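Preparing a Wardrobe for Seasonal Storage
Pladitz Household Notes, sheet 11

These instructions cover a single wardrobe with one rail and a shelf. Work through the steps in order. Allow one afternoon.

1. Empty the rail
Remove all garments and lay them flat on a bed. Take each garment off its hanger and fasten the top button or zip. Set aside anything with stains, as marks left over winter are harder to remove.

2. Sort the hangers
Discard any hanger with a cracked shoulder or a bent hook. Keep plastic hangers for shirts and light knitwear. Heavy coats need a broad wooden type. Lay the plastic ones out on a flat surface to check them.

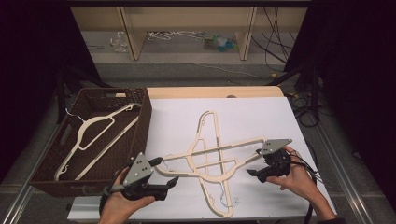 3. Clean the interior
Vacuum the corners and the rail brackets with a narrow nozzle. Wipe the panels with a cloth wrung out in warm water and a little washing-up liquid. Leave the doors open for 6 hours. Do not return any clothing while the wood feels damp.

4. Wash and dry the garments
Follow the care label. Wool should be dried flat. Cotton and linen may be ironed, but must cool fully before packing. Store no garment that has been worn since its last wash.

5. Untangle and count out hangers
Cream plastic hangers catch on one another when piled. Lift the top one clear first, then work down. Return only as many as the rail will need until October.

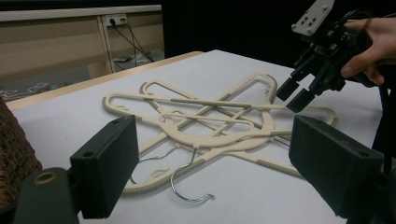

6. Pack the boxes
Place heavy items at the bottom. Line each box with acid-free tissue and fold along the seams. Do not fill a box beyond its rim. Label the short side with the contents.

7. Refit the rail
Hang the garments with all hooks facing the back. Leave a finger's width between them. Place cedar blocks on the shelf and sand them lightly when the scent fades.

Revised 20/06/2022, Arben Kos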